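From: Kenneth Buenaventura
To: bench-practice list
Date: Jun 24, 2026
Subject: Re: Draft 2 of the teleop station rules, clothing and clearances

Rommel, thanks for the draft. Comments are below, in the order of your sections. I have left out the ones where I only wanted a comma moved.

Rommel Manalo wrote:
> Hi all,
>
> Draft 2 of the station rules is on the Wondville share. It replaces
> the sheet taped inside the Flumstead cupboard, which still refers to
> the old grippers and should be thrown out once this is agreed.
>
> The main changes are:
>
> Section 3, clothing. Draft 1 said "no loose clothing". Two people told
> me they didn't know whether a hooded sweatshirt counted. Draft 2 says
> "sleeves secured above the wrist, no cords, no lanyards, hood down".
>
> Section 4, clearances. Keep the side of the table nearest the operator
> clear of anything not in the task list. Minimum gap between the open
> fingers and any upright item is now 60 mm at the start of a run.
>
> Section 5, wrist camera check. One look through each wrist camera
> before the arms are enabled, and one before anyone reaches in.
>
> Section 7, run log. Same as before, but the Janen sites want the
> shift lead's initials as well as the operator's.
>
> Please send comments to the list and not to me directly. I'd like to
> have this settled well before the December review.
>
> Rommel

Section 3. The new wording is better and I would keep it. My one problem is that it only deals with what the operator is wearing. It says nothing about clothing as an item in the work area, and at Magbanua we handle garments on the same tables as everything else. Somebody reading section 3 quickly could take it to ban a sweatshirt from the table altogether. I suggest a second paragraph:

"3.2 Garments and other cloth may be in the work area when they are on the task list. Cloth that is not on the task list is removed before the arms are enabled. A garment that is being worn is never treated as a task item."

The last sentence looks too obvious to write down. I would still write it down, as section 3.2 would otherwise be the only place where garments are permitted and it should carry its own limit.

Section 4. I agree with the 60 mm, but the draft doesn't say where it is measured from. With our grippers the answer changes depending on how far the fingers are opened. I would say "measured from the outermost point of the fingers, fully open, with the arm in its start pose". Also, "upright item" needs a definition. A box standing on its base is upright and so is a board leaning on something, but the second one falls over if you touch it. For leaning items I'd ask for a support behind them or have them laid flat.

Section 5. I have the most to say on this one, as I think it is the section people will skip. A look through the wrist camera takes a few seconds, but the draft doesn't tell the operator what they are looking for. The two views below show why I would like it spelled out.

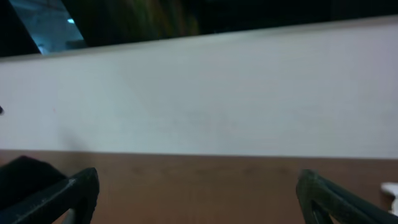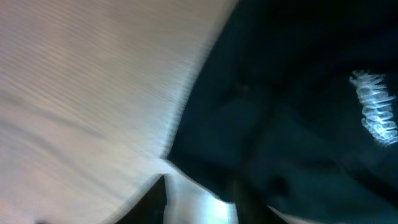

Wrist camera views, same station. First: fingers open over the tabletop, white panel behind. Second: dark garment with white print, strong motion blur.

In the first view you can see both fingers, the gap between them and the wood underneath. You can also see that there is something soft and black in the lower left and a small white object at the right-hand side, and neither is clear enough to name from the camera alone. Under the draft as written an operator could look at that view and tick the box. I would want them to identify both items, by looking at the table directly, and check them against the task list before ticking.

In the second view the blur is heavy enough that you can't pick out seams or a zipper, and the finger on the right is hard to separate from the dark cloth. My reading is that a view like that can't be used for the check at all, whatever the cloth is. The draft should say so. Suggested text:

"5.1 The check is made with the arm stationary and the camera view sharp.
5.2 Both fingertips must be distinguishable from whatever is behind them. If they are not, the arm is moved clear or the check is made from beside the table.
5.3 Anything in view that the operator cannot name is identified by direct sight before the arms are enabled.
5.4 A check that does not meet 5.1 to 5.3 is logged as not done."

On 5.2, dark fingers against dark cloth will keep coming up with our garment tasks. A strip of light tape on the outside face of each finger would help, well back from the tip so it doesn't touch the work. I haven't tried it for a full shift and don't know how long the tape lasts. If someone at Wondville has a finger set they can spare, I'd be glad to hear how it goes.

The second half of section 5, the look before anyone reaches in, I would move to section 6 with the other rules on hands in the work area. It should not stand in for disabling the arms. As it is placed now, a new operator might think a clear camera view is enough to put a hand in. The order ought to be arms disabled, status light confirmed, then the look, then the hand.

Section 7. Initials from the shift lead are fine for us on day shift. On evenings there is often one operator and no lead in the building, so please add "or, where no lead is present, countersigned at the start of the next shift". I pulled the Magbanua log to see how the present form is used. Of 2000 entries, 1765 had the camera check box ticked. The rest were left blank, and the form gives no way to tell a missed check from a missed tick. A plain done / not done choice would fix that and would fit with 5.4.

One small thing in the appendix: the drawing of the table still shows the emergency stop on the left. At Magbanua and Flumstead it is on the right. Either show both or leave it off the drawing and put the rule in words (within reach of the operator's seated position, nothing placed in front of it).

I can put the section 5 text into the shared file myself if there are no objections on the list.

Kenneth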